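Citing an online exhibition when the wall texts and the web texts differ
Museum and Gallery Studies board, Writing and Citation

Posted by Yupin Chaimongkol

I am writing a review of an exhibition for a second-year curating seminar. The limit is 1000 words. The exhibition is "Mosoti: Rooms and Thresholds," a survey of interior paintings held at the Laston Gallery, and it exists in two forms. There was the hang itself, which I visited once, and there is the online version, which is still up and has 37 works with a short text under each.

The two do not agree. In the gallery the paintings were grouped by type of room (kitchen, hall, bedchamber, washroom). Online they are in date order and the room groups appear only as tags. Several of the texts have also been rewritten. The wall text for the washroom group argued that the painters treated the basin and jug as still life, and that the figure was added to justify the objects. The online text for the same works drops this and talks about patronage.
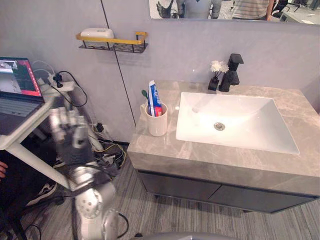
My argument depends on the first version. I have handwritten notes from the visit but no photographs of the wall texts, and the gallery shop had no printed guide left. The catalog, published by Fondden, has an essay that comes near the claim but words it more carefully.

What I need to know:
Can I quote a wall text from my own notes?
Do I treat the online version as the same exhibition or as a separate one?
If the curator changed the text, is it fair to criticize the earlier one?

The seminar handbook covers catalogs and websites and says nothing on wall texts. Style is notes and bibliography.

Buppha Wattanapong replied:

Taking these in order.

Quoting from notes. You can, but only if you are sure the words are exact. If you copied a sentence in full and marked it as a quotation at the time, quote it and give the note as: wall text, section title, exhibition title, venue, city, date of your visit. If your notes are a summary, paraphrase and use the same note form. Do not rebuild a sentence from memory and put quotation marks on it. Before you settle for a paraphrase, write to the gallery's education office. Most keep the wall texts as a file for large-print handouts, and they will often send it to a student on request.
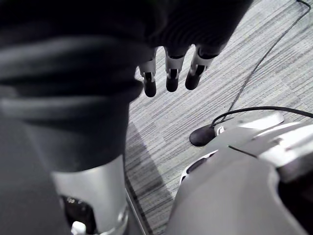
Same or separate. Treat them as two presentations of one exhibition. The title and the selection are shared, the arrangement is not, and arrangement is an argument. A chronological sequence asks the reader to see development. Grouping by room asks the reader to compare across decades and ignore development. State in your first paragraph which presentation you are reviewing and mention the other in a sentence or a footnote. In the bibliography give two entries. The web entry needs an access date, written in full, for example "accessed September 20, 2020," as online texts are revised without notice. Save a PDF of every page you cite.

Fairness. A published wall text is open to criticism. What you should not do is guess at why it was changed. "The online text omits the still-life reading" is a statement you can support. "The curator abandoned the still-life reading" is one you can't, unless the curator has said so somewhere. The Fondden essay helps you here. Set the three versions side by side (wall, catalog, web) and describe the difference in strength of claim. That gives you a review with a clear line through it. 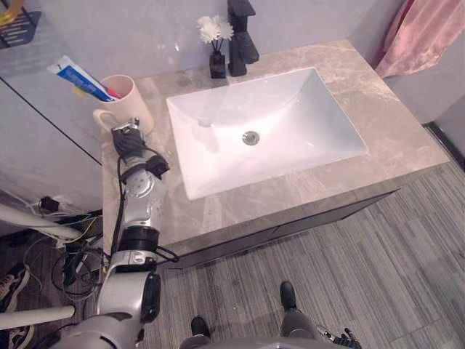
On length: with a limit of 1000 words you have room for 2 works discussed properly, perhaps a third in passing. Choose one from the washroom group and one from a group where the online text was left alone, so that the reader has a control case. I would keep the installation details (wall color, lighting, height of hang) to a single paragraph, and include only what bears on the grouping.

Check also whether your department counts notes in the total. Mine did, and it cost me a section.

Soltard replied:

Agree with most of the above. My tutor wanted wall texts in the notes only, with no bibliography entry, so ask first. I lost 5 marks for this.

For the still-life point, look at how much of each canvas the objects take up compared with the figure, and where the light falls.
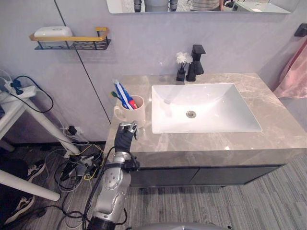
Vanity with mug, toothbrushes and flowers.

Yupin Chaimongkol replied:

Thank you both. I have written to the education office for the file. My notes have one full sentence in quotation marks from the washroom section, so I will use that one and paraphrase the others. I will check the rule on footnotes and the word count with the seminar leader, and the draft is due in November, so there is time to move the entries if she wants them elsewhere.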